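Grustex sets out service routine for two-arm cell

Cetunau, 20 August 2022 - Grustex has published the service routine for its two-arm bench cell. Both arms are checked every 18 days, starting with the base bolts and cables. 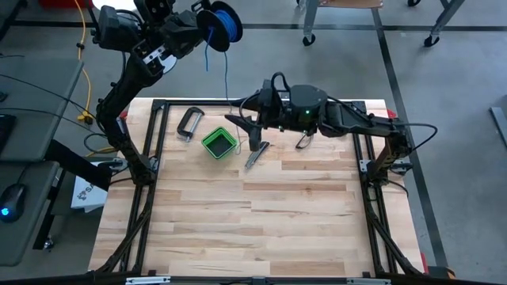 Matěj Polák

The right arm's black gripper has angled fingers, which are checked for wear at each service - a job that takes 20 minutes. Worn fingers are replaced in pairs. The next revision is due in November.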